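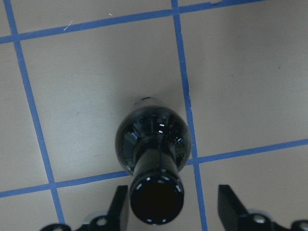
Slide 6. Wrist view, fingers open at the neck.

Bottle-to-rack task, teleoperated. Say early: dark glass is hard on the wrist camera — overhead lights show up all over the body. Ye-ji teaches operators to line up on the neck and ignore the glare.

Tape grid is for start positions. Call out the cell, place the bottle, record. Zachary has the cell list if anyone asks. 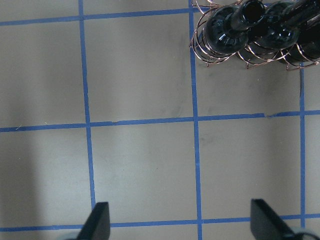

Numbers: 1720 demos kept, 1531 by remote control, the rest by hand guiding. Hand guiding gave smoother approaches but tired people out. Pause for questions on this.

Stunstead wants 4000 by April. Don't promise it. Hand over to Aishwarya for training results.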